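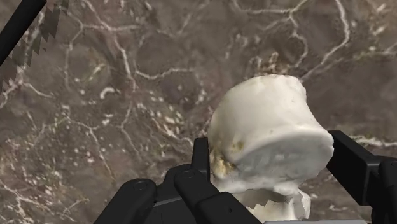 Fingers closed on the white piece, simulated kitchen cell, hand camera view.

Setting up the hand camera and grip in the Lolville kitchen cell

Before you change a single setting, save a copy of the cell under a new name. I say this as somebody who once spent a whole October afternoon rebuilding a countertop from memory, and I would love to spare you that! Zumeno keeps its cells in one folder, so copying the folder is all it takes.

Start with the view from the hand. Close the fingers on any small piece and check that you can see both sides of the grip, even if one finger shows only a little. If the piece sits well off to the right, leave it alone for now (I used to fuss over this) and look at the contact first. Zoom in, go slowly, and make sure neither finger has sunk into the mesh. Scanned pieces with ragged bottoms are the worst for this, so give them a simple collision shape of their own.

Next, open the fingers, back the arm off and switch to the room view.

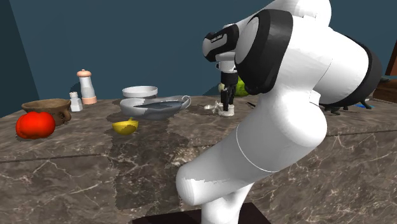 With the gripper pointing straight down over the piece, lower it in small steps, 2 mm at a time, and stop when the fingertips are level with the middle of the part. Save that pose as "pre-grip". Then close at 30 percent speed and hold for 7 seconds while you watch for jitter. If the piece buzzes or creeps, raise the friction a little before you touch the force, and run the hold again.

Eun-seong Han asked me where to put the tomato and the bowl while testing. Leave them where they are, well to the left, and let the arm learn to live with them. Once the hold is steady, run the overnight loop of 1,000 grips and read the slip log over your coffee.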